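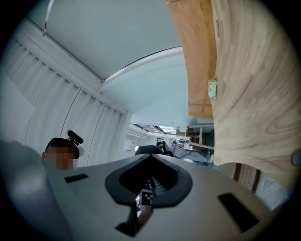 **Ticket 458 — Seating chart and place cards out of step after guest list import**

Status: closed
Product: Flurkex Event Planner, desktop
Reported by: Radholm Weddings & Events
Priority: high (cards due at the printer)

**Problem as reported**

We are doing a reception for 300 guests at the Hirano ballroom. The couple sent a revised guest list as a spreadsheet and we imported it over the old one. After the import, the seating chart on screen looks right, but the place card export puts 23 guests at the wrong table. The table numbers on those cards match the old floor plan, from before we swapped the long tables for rounds.

The printer (Kernix) needs the file by 4:00 p.m. tomorrow. The escort card wall is laid out by table, so wrong numbers will send people to the wrong side of the room.

**Steps to reproduce**

1. Open the event and go to Guests > Import.
2. Choose the revised spreadsheet and pick "Update existing guests."
3. Open the seating chart. All names show at the correct tables.
4. Go to Print > Place Cards > Export.
5. Open the export and compare it with the chart.

**Log**

9:10 a.m. — Ticket opened. Asked for the event file, the spreadsheet and the export.

9:35 a.m. — Files received. Opened the event on a clean install and got the same 23 wrong cards, so the office computer is not the cause.

9:50 a.m. — Checked whether the wrong cards had anything in common. Meal choice, RSVP date and side of the family are all mixed. Every one of them is a plus-one or a child on someone else's invitation. Guests with their own invitation line are fine.

10:20 a.m. — Asked the customer to turn off "Keep household together" and export again. Same result. Setting turned back on.

10:45 a.m. — Looked at the guest records directly. Each of the 23 has a value in the "Table override" field. The chart ignores this field when the household has been moved as a group. The card export reads it first. The overrides were set when the long tables were still in the plan and were never cleared.

11:00 a.m. — Customer confirms that overrides were used early on to seat a few kids apart from their parents. They did not set all 23 by hand. It looks like the copy function carried the value to other people on the same invitation. Passed to development as a separate item.

11:15 a.m. — Sent workaround, below.

11:55 a.m. — Customer reports the first try cleared nothing. They had the guest list filtered to "Attending," and children are stored under "Attending (child)" in this event. Asked them to remove the filter and repeat.

12:20 p.m. — Second try worked. New export matches the chart for all 300 guests. Customer checked the head table and both family tables by eye as well.

1:05 p.m. — Customer asks if the menu cards need to be exported again. No. Menu cards carry the name and meal only, and neither changed.

2:40 p.m. — File sent to Kernix. Customer asked us to keep the ticket open until the proof came back.

Next day, 10:15 a.m. — Proof approved. One card had a long last name running into the floral border. That is a template matter — dropped the name size one step for that card only. Closing.

**Workaround**

- Save a copy of the event under a new name.
- Go to Guests > List and remove all filters.
- Select all, then Edit > Clear Field > Table override.
- Open the seating chart and press Refresh.
- Export the place cards again.

If some overrides are still wanted, note them before clearing and enter them again afterward. There is no undo once the file has been saved.

**Follow-up**

Development item 798: the export should use the same table value as the chart, and copying a guest should not copy the override. No release date yet. Until then, clear the field any time the floor plan changes after seating has started.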